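**Diltwood – appel à participation, étude sur la saisie d'objets de bureau**

Notre équipe étudie comment un bras robotisé choisit sa prise quand de petits objets se touchent, et nous cherchons pour février des personnes curieuses, patientes, prêtes à nous accorder une matinée (ou deux, si le cœur vous en dit !).

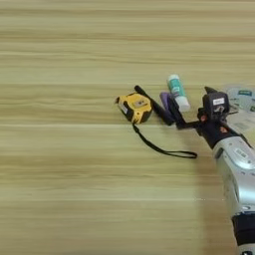
## Ce que vous ferez

Vous disposerez le mètre ruban et ses voisins sur la table, puis vous noterez chaque approche de la pince. Nous avons déjà 868 essais annotés – un beau début, mais nos annotateurs se ressemblent un peu trop.

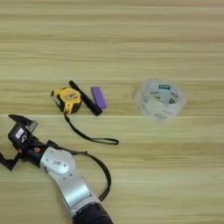
Aucune connaissance en robotique n'est demandée, et le café est offert.

- Le matin, vous jugerez des prises sur le mètre ruban.

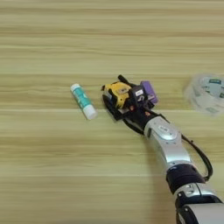

- Ensuite, vous comparerez vos notes avec celles de la méthode Costa, que nous mettons à l'épreuve.

Pour vous inscrire, écrivez à l'accueil du laboratoire de Prirnitz en indiquant vos disponibilités.

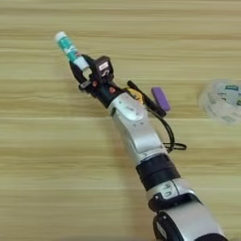

*Bâton blanc et bleu-vert tenu par la pince.*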